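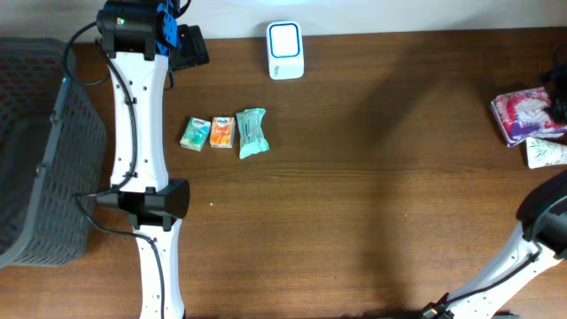 Jultton Spring Allergy Visits, version 2

March 19, 2023 | By Mereana Ashby

Filed under: Open Data, School Health

This dataset lists visits to school nurse offices in the Jultton district during spring allergy season. Each row is one visit. There are 2533 rows from seven schools, in a single CSV file, with a second small file that explains the codes.

It was put together for a class project at Tarov High and then cleaned up so that other people could use it. Version 2 replaces the first release. If you have the old file, please delete it and use this one, as the column order has changed.

What is in the folder

visits.csv — the visits, one per row, with a header line
codes.csv — short codes used in visits.csv and what they stand for
CHANGES.txt — what changed between releases
README.md — this file

Both CSV files are UTF-8 with commas between fields. Text that contains a comma is in double quotes. Blank fields are left blank. There are no "N/A" or "999" values anywhere, though there were in the first release.

Columns in visits.csv

visit_id: A number given to each row when the file was made. It does not match any number used by the schools.

school: Short code for the school. TAR is Tarov High, ORM is Ormsby Middle, and the rest are in codes.csv.

grade_band: Lower, middle or upper. Exact grades were taken out.

week: Week of the season, counted from the first Monday in March. Exact dates were taken out too.

time_of_day: Morning, midday or afternoon. Midday means during the school's lunch periods, which do not line up from one building to the next.

main_symptom: The first symptom the nurse wrote down. Sneezing, itchy eyes, runny nose, cough, headache, rash, or other.

other_symptoms: Anything else that was written down, separated by semicolons. Often blank.

after_outdoor: Yes if the student came from gym, recess, practice or a class held outside. No if not. Blank if the nurse didn't ask.

action: Rested, rinsed eyes, took own medicine, sent home, or returned to class.

Where the data came from

The nurse offices keep their logs in Torudholm, the record system the district uses. A nurse at each school exported the spring visits, removed names and student numbers, and sent the result to the project. The project never had the full logs.

Exports were combined by hand the first time and with a script the second time. The script caught a batch of Ormsby Middle visits that had been pasted in twice. Those duplicates are gone.

A visit is included if the nurse marked it as "seasonal allergy" or "possible seasonal allergy." Food allergies, bee stings and asthma attacks are kept under other headings in Torudholm and are not included, even when the note mentions pollen.

Blank fields

The after_outdoor column is filled in for 1023 rows. The rest are blank. Two of the elementary schools do not have that question on their form at all, so every row from them is blank. Please don't treat a blank as a No. One of the charts in the first class report did that, and it made outdoor time look like it hardly mattered.

The other_symptoms column depends a lot on who was writing. Some nurses put down everything a student said. Others wrote one word and moved on to the next student in line. Differences between schools in this column are mostly differences in note-taking.

What it can be used for

The file works well for practice with sorting, grouping and making charts, and for looking at how visits rise and fall over the season within one school. A few students have matched the week column to local pollen reports. That seems like a fair use as long as the report covers the right area.

It should not be used to say how many students have allergies. Plenty of students with allergies never go to the nurse, and one student can show up in many rows. With no student numbers in the file, there is no way to tell repeat visits apart from new ones. It also should not be used to rank schools. Enrollment is not in the file, and the schools have different rules for when a student may leave class.

Nothing in it was checked by a doctor. The symptom is what the student reported and the nurse wrote down. Some of these visits were probably colds.

Privacy

Names, student numbers, birthdays, exact grades and exact dates were removed before the files were shared. Free-text notes were dropped. Any combination of school, week and symptom that looked like it might point to one student was changed by setting main_symptom to "other." Those rows are not flagged.

Please do not try to work out who anyone is. If you think a row gives too much away, write to the address on the project page with the visit_id and it will be looked at before the next release.

Known problems

- The last week is incomplete for Ormsby Middle. The export was run before the school day ended.
- "Runny nose" and "sneezing" were one choice on the older paper form. Visits from that form were all coded as sneezing.
- At Tarov High, "returned to class" was the default action in Torudholm, so it is likely too common there.

Use and credit

You may copy, change and share the files for school or other noncommercial work. Please name the Jultton Spring Allergy Visits dataset and say which version you used. If you find a mistake, send the visit_id and a short note on what looks wrong.

Get new dataset releases by email. Enter your address to join the newsletter. You can unsubscribe at any time.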